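The Red Lid

Morenike Tamuno had the kitchen half empty by noon.
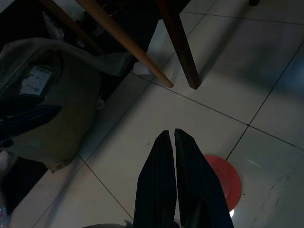 The tiles would be mopped last, after the furniture went. Her mother had scrubbed them every evening for 14 years and had never let anyone cross them in shoes.

Rakiya came in from the truck and stood in the doorway in her socks.

"Still?" Morenike said.

"I can't help it."

They carried the bread box out together, then the rice pot. The lid to the big basin had been missing since June — Rakiya said she would look for it. Morenike went to find the mop.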